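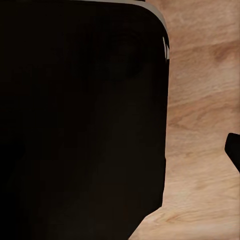
Threads > Robotics > Faults
October 18, 2018 — posted by Sternulero

1/ Notes on a stale-frame fault in our simulated mobile arm. No hardware involved yet, but the same watchdog code is due to go on the real arm at Flustholm, so it counts as a safety matter.

2/ Symptom: the arm carried on with a descent after the wrist view had stopped updating. The controller was servoing on an old picture. The watchdog should have stopped it at 90 ms. It never fired.

3/ The wrist view has very little texture to work with at close range. Mostly dark housing, then a strip of wood grain. Two successive frames can look much the same, so a frozen stream is easy to miss by eye.
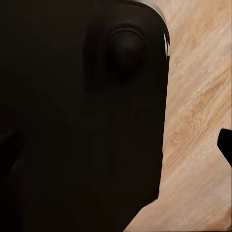 Wrist view in Plulitz. Housing to the left, one fingertip at the right edge.

4/ Cause: frames were stamped when the controller read the buffer. They should be stamped at render. Read the same old frame twice and it gets a fresh time twice. Measured age was always near zero. True age peaked at 270 ms.

5/ Replayed 900 runs from September with render-time stamps. 18 would have tripped the watchdog. All of them were logged as clean.

6/ Most of the bad ones were in the Gashi room. Reflections on the table top are expensive to render and the wrist stream has lower priority than the wide view.

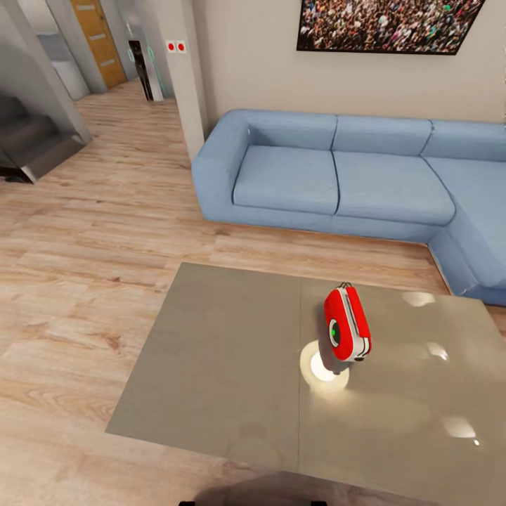
Gashi room, wide view. Target is the red-and-white unit on the coffee table.

7/ Fix: stamp at render, carry a frame counter, stop if the counter repeats — regardless of what the clock says. Stop means hold position with the fingers as they are. We had it opening them, a poor choice with something in the grasp.

8/ Still open: the wide view has the same stamping bug. Patch is written, replay is not done. Flustholm install is on hold until it is.

Last updated: watchdog wording in 2/ corrected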